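The Planner at Flandale

The planner had a habit of apologizing. It wasn't meant to. Somewhere in its third rewrite I had given it a line to print whenever it gave up on a path, and because I was tired and it was raining I wrote "sorry, no way through" instead of an error code, and then I forgot about it, the way you forget about a coat you have left at a friend's house. So all that fall, in the room over the bakery in Flandale, my screen filled up with small regrets.

Sorry, no way through. Sorry, no way through.

I should say that I had come to Flandale to finish something. The company, Brarnmont, had been kind enough to let me take the work with me, by which I mean they had stopped asking when it would be done. What I owed them was a piece of software called Imell, and what Imell had to do was easy to say over dinner and awful to do at a desk. It had to look at a table, decide where everything was, and think of a way for an arm to get from here to there without knocking into the world. My mother used to do it with a roasting pan in one hand and a baby on her hip. Imell took 800 milliseconds on a good morning, and then it apologized.

The trouble was the cable. Imell knew about the table and it knew about the mat. It knew about the green lid and the little white block, and it could tell you where they both were to within a hair. But a cable is not a thing that stays put in your mind. It swings when the arm swings, and lies down where it likes, and Imell, which was a careful soul, had decided the safest course was to believe the cable might be anywhere at all. If you believe that about anything you will never leave the house.
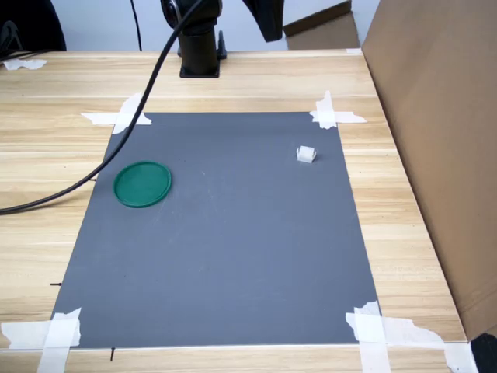 8 min read

I tried being strict with it first. I shrank the margins and I took away its doubts, one at a time, and for an afternoon it planned beautifully, long looping paths that went straight through the cable as if it were smoke. I only ran those in simulation, thank goodness. On the screen the little drawn arm passed through the little drawn cable, over and over, as happy as anything, and I put all the doubts back and went downstairs and bought a bun.

The woman at the counter asked how my robot was. She asked every day, in the voice you would use for somebody's aunt in the hospital.

"It's afraid of its own cord," I said.

She thought about this while she found my change. She said that her dog had been the same with the hose, one whole August, and wouldn't cross the yard at all. They hadn't been able to talk him out of it. What they did in the end was leave the hose lying in the grass and let him look at it from the porch until he'd had enough of looking.

I am not somebody who gets ideas from dogs, as a rule, but I ate the bun on the stairs and by the time I'd reached the top I had taken most of the planner apart in my head. Imell looked once, you see. It looked, and it shut its eyes, and it thought as hard as it could about everything that might happen in the dark from beginning to end. Of course it was frightened! I would be too. All it needed was permission to plan a little way, go that far, and look again.

It took me 9 days. I would like to say it was the pleasant kind of work, and some of it was, the first two evenings especially, with the window open and the ovens coming on below. The rest was bookkeeping. When you let a thing change its mind in the middle of a motion, you have to decide how much of the old mind it keeps, and I got that wrong in both directions. For a while it kept too much and was stubborn. Then it kept too little, and it would set out for the lid, look, forget why it had come, and set out for the lid again from wherever it was standing, like me in my own kitchen.

On Mon 26 October I turned it loose on the real arm, with my palm resting on the stop button and my shoes off for some reason. It planned a short way and moved. The cable slid a little, and Imell looked at it, and I watched the number in the corner of the screen think things over. Then it moved again, a touch higher. It went out over the gray mat in small polite steps and came to a halt above the white block, and there it stayed, since I hadn't written the next part.

I sat there until the light went. I had a letter to write to Brarnmont, and another to the Londoño people, who had been promised a demonstration and had been very patient, and I didn't start on either one. I scrolled back up through the log to see how it had felt about the whole business. Near the top, before the first step, was a single line, and I read it with my hand still on the button.

Sorry, no way through, it had said. And under that, in the plain type I'd given it for everything else: looking again.

I went down to tell the woman at the counter, but the bakery had closed, so I told her in the morning.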